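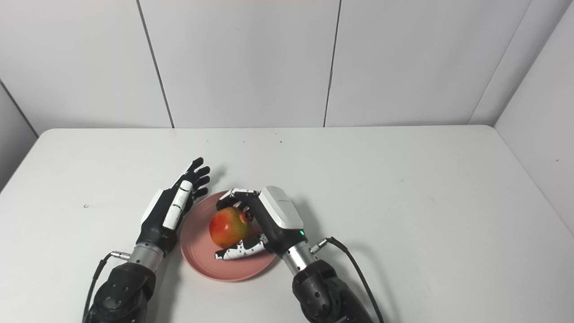

**Figure 7.** Robotic hands either side of a pink plate holding a single piece of fruit.

### 4.2 Reviewers and the comeback album

Our corpus holds 376 reviews of independent pop records issued after a gap of five years or more. In 175 of them the length of the gap appears in the opening sentence, usually before the reader has learnt what the band sounds like. Tangen calls this "the absence clause", and we have kept his term, having failed to improve on it over a long July.

Comparison with an older act is nearly as dependable. Latetti's second album drew 19 separate likenesses in the Clullville press, few of them compatible — one critic heard a lost folk duo, another a brass band with grievances. Serncombe, whose colour-coded lyric booklet invited close reading, was mostly praised for its hooks. No reviewer in the sample defines a hook.

Karunaratne coded the adjectives and reports that "lush" behaves differently from the rest. It clusters around records with strings, as one might hope, but also around Sheikh's solo piano sessions, where we are at a loss. Section 4.3 sets the same vocabulary against the reviewers' star ratings.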